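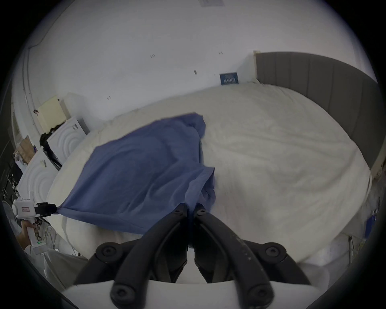 Jusach Hand Gripper Pair
Sold and supported by Gendstead

Price: $2,402 per pair, tax and freight extra
Stock: In stock, usually leaves our warehouse in 2 working days
Page last updated Jul 21, 2026

The Jusach pair is a set of two hand-held grippers for recording two-handed jobs. You do the job yourself, holding one gripper in each hand, and the set saves the camera view and the finger opening the whole way through. Those recordings are what your robot learns from. No robot arm is needed at the recording stage, so you can collect examples in a bedroom, a laundry or a shop floor and train later.

Most of our customers use the pair for soft goods: sheets, towels, shirts, tea towels. Cloth is slow to teach on a full robot. A person with two grippers can pick up a corner, find out it was the wrong corner, let go and try again, and all of that ends up in the recording.

What's in the case

Left and right gripper, white body with black curved fingers
Wide-angle camera for each gripper, already fitted
Head camera with adjustable strap
Sync box and cables
Two spare sets of finger pads
Hex key for the linkage screws
Printed set-up card

Training software is not included. Recordings come out as ordinary video plus a table of finger positions and times, and they open in Pralano without conversion. If you use something else, the file layout is written up in the manual.

Working with cloth

Start with a flat surface at a comfortable height. A bed is fine and so is a table with a blanket over it. A plain cover in a different colour from the cloth makes the recordings easier to check afterwards.

Take hold of the edge with just the tips of the fingers. If you push the cloth right down between the arms you will hide the grip point from the gripper's own camera, and the recording will be hard to use. Hold still for a moment at the start and end of each go. Keep your elbows out so that one hand doesn't cover what the other is doing for too long.
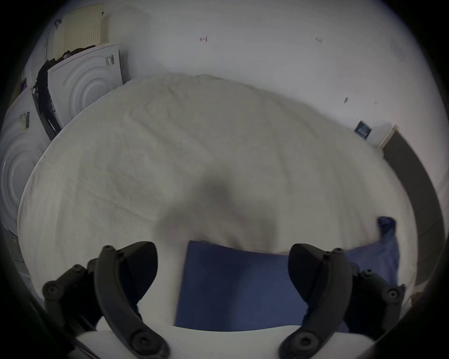
Short overlaps between the hands are normal and you don't need to throw a recording away over one. The head camera usually sees what a gripper camera misses. Do throw away any recording where a bare hand touches the cloth, because the robot has no bare hand to copy it with.

Change the starting position every time. Drop the cloth, turn it over, bunch up a corner, put it near the wall. We suggest 40 recordings of one task before you train anything — then look at where the robot fails and record more of that. New operators often want to do everything neatly. Leave the untidy ones in as long as the job gets finished.

Head camera

The head camera sits on the strap above the eyes and points down at your hands. Tilt it until both grippers come into view with your arms in a normal working position. Check it again after a break, as straps slip.

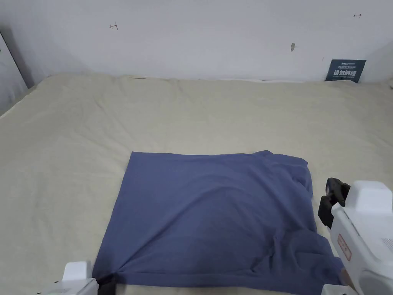 Head camera view: blue fabric on the bed, left gripper holding a corner.

The three cameras are kept in time by the sync box. Plug everything in before you switch the box on. If you add a camera later, restart the box and record a short test first.

Care

Wipe the finger pads with a damp cloth at the end of the day. Lint builds up on them and the grip gets worse slowly enough that you may not notice. Check the screws on the linkage arms once a week and nip up any that have worked loose, but don't overtighten them or the fingers will bind. Keep the grippers out of direct sun when they're not in use.

Pads are a wear item. Replacement sets are listed under Spares, along with the longer Yakubu fingers for thick towels and quilts. The Yakubu fingers change the reach, so run the finger calibration after fitting them and don't mix old and new recordings under the same task name.
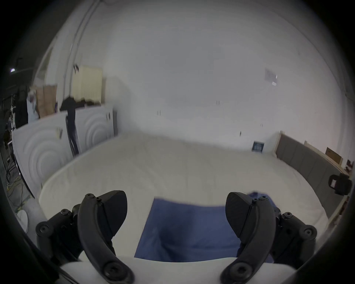 Can one person run the pair alone, or do we need a second person at the computer?
One person is enough. Start and stop are on the gripper handles, and the files can be named and sorted at the end of the session.

Warranty and returns

The grippers and cameras are covered for two years. Pads and straps are not. Unused sets can come back within 7 days in the original case, and the buyer pays return freight.

The June firmware fixed a fault where the right gripper could drop its first second of video. Sets shipped before then should be updated before use. The file is on the Downloads page.

Related items
Finger pads, set of two
Yakubu long fingers, pair
Spare head strap
Hard case insert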